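3 min read

6. When a gripper drops out in the middle of a drawer task

I lost most of a Saturday to this one, so it gets its own section. You're running the Nirel hand-held grippers, you're partway through a drawer, and one side stops reporting. The jaws still move fine in your hand. The log just repeats the last good value, and Dukis keeps recording as if all is well.

CAUTION: Let go of the drawer before you touch any cable. I tugged a plug with the jaws still closed once and pulled the whole organizer over.

1. Pause the recording in Dukis. Don't hit Stop yet – Stop writes the file and you'll want to mark it bad first.

2. Open both grippers and watch the two width readings. The dead one stays put.

3. Follow that cable back from the gripper. Mine had worked loose at the strain relief after 300 runs.

4. Reseat the plug, then wait for the status line to come back. Error 21 means it's still not seated.

5. Squeeze and release a few times. Fully open should read 700, and if you get less, redo the zero in section 4.
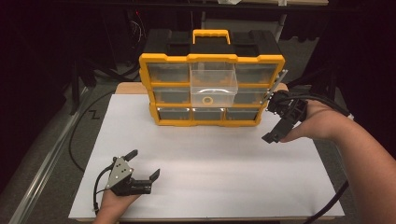
6. Mark the run as bad and start over with every drawer closed. I used to pick up where I'd left off, and those files were a mess to sort out later.

Note: on the older Jotthorpe firmware the frozen value doesn't trigger a warning at all. Set the stale limit to 100 ms by hand – it resets every time you update, so check it again after.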